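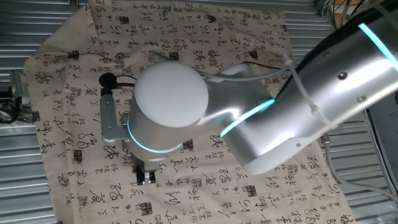 Étape 1 – étaler le tissu

Tissu beige imprimé calligraphie chinoise, caractères noirs et petits sceaux carrés. Posez-le bien à plat, motif vers vous. Dépliez les coins, surtout en haut à gauche, ça roule toujours. Lissez avec la paume, du centre vers les bords. Ne tirez pas sur la trame, sinon les colonnes partent de travers.

Étape 2 – repasser

Sur l'envers, fer moyen, pas de vapeur. Testez d'abord sur une chute – certaines encres bavent. Laisser refroidir à plat.

Étape 3 – plier

- bords gauche et droit vers le milieu
- lissez encore
- puis en trois dans la hauteur, sans marquer le pli avec l'ongle
- évitez de plier pile sur un sceau, la marque reste

Étape 4 – ranger

Papier de soie entre deux épaisseurs, boite Gratano ou n'importe quelle boîte à couvercle plat. Pour un coupon de 200 cm, prenez le grand modèle. Rien de lourd dessus. Ressortir en juillet, replier ailleurs.

Pour les taches, voir la fiche 206. La suite (ourlet, doublure) dés que j'ai le temps.

Mis à jour le 28 août 2026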